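How to Make a Tilt-to-Read Message

A tilt-to-read message is a line of text stretched so tall that it looks like a row of plain bars. Held flat at eye level, the letters shrink back to normal height and can be read. The steps below produce one in any drawing program that can scale text in one direction. The menu names are from Galtero; other programs use similar terms.

What you need

- A drawing program
- A narrow sans serif font in bold
- A printer and plain letter paper, or a phone

Step 1. Choose the text

Keep it to 3 or 4 short words. Long lines force the letters to be thin, and thin letters blur together when tilted. Type everything in capitals.

Step 2. Set up the page

Open a new page in portrait layout. Set the margins to 33 points on all sides. Type the text on one line and widen it until it touches both side margins.

Step 3. Stretch the text

Convert the text to outlines. In Galtero this is Object > Make Outlines. Turn off the proportion lock, then drag the top handle until the letters fill the page from top margin to bottom margin. The strokes that run up and down keep their width. The strokes that run across become very thick, so letters such as E and B fill in first. If the gaps inside them close up, go back to a lighter weight of the same font.

Step 4. Correct the taper

When the page is tilted, the far end looks narrower than the near end. Apply a perspective warp to the outlines and make the bottom edge slightly narrower than the top. Start with a small value and test before adding more. A phone screen is short enough that this step can be skipped.

Step 5. Add the second message

Copy the whole design, change the words, and rotate the copy a quarter turn. Lay it over the first one and resize it to fit. The reader sees one message from the bottom edge and the other from the side. Use the same solid black for both. Where the bars cross they will merge, and this does not affect reading.

Step 6. Test

Print one copy. Hold it level just below the eye, close the other eye, and lower the far edge until the letters come together. If they still look too tall, stretch them further. If they look squashed before the page is nearly flat, reduce the height.

On a phone, export the page as a PNG, open it full screen, and lock the screen rotation before tilting.

Contact: Hường Trịnh | © Flaner Puzzle Pages | Back to top

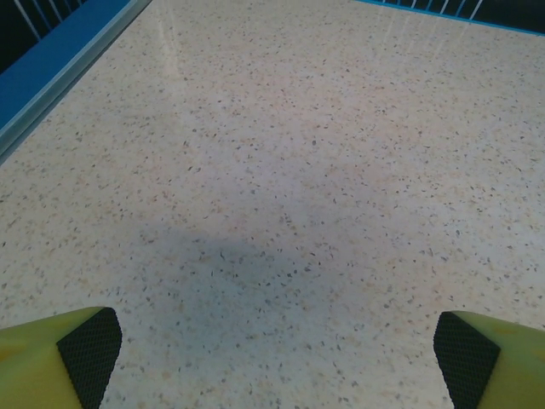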